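Keeping the grippers honest at Flirkby
A chat with Ming-te Yip about pads, screws and very heavy books 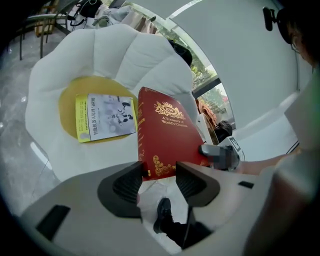
Start with the fingers

I'd barely got my coat off when Ming-te Yip handed me a gripper and told me to squeeze. "Feel that? It should close evenly, both sides together," he said. I couldn't feel a thing wrong with it, but he could, and off it went to the bench!

Ming-te looks after the hand-held grippers at Flirkby, and he's happy to talk about finger pads for as long as you'll let him (I lasted most of a Saturday). The ridged inner pads are his favourite subject. He wipes them down every morning and swaps the pair after 200 hours of use.

"People change one pad and leave the other," he told me. "Then you've got a fresh grey finger and a tired one, and everything you pick up twists."

What the big red book is for

His test piece is a hardcover, A Treasury of World's Classics, all red and gold scrollwork and a proper weight in the hand. One gripper takes it from below and a second steadies the edge, and if the book creeps at all, he goes back to the linkage. I asked why he didn't use the paperback lying on the yellow chair cushion.

"Too kind," he laughed. "A paperback bends to suit you. Hard covers are slippery and they've got no give, so you find out quick."

He holds it for 60 seconds, tips it, then does it again with the other hand leading. The whole check takes almost 5 minutes.

The patterned tag

I'd have ignored the little black-and-white marker altogether. Ming-te checks it before anything else mechanical, looking for lifted corners and greasy thumbprints, and he carries 2 spares in his shirt pocket. "Dry cloth only. I used cleaner on one at Sodstead and the print went cloudy. Never again."

I had a go myself before I left, and dropped the book on my foot. He wrote that down too.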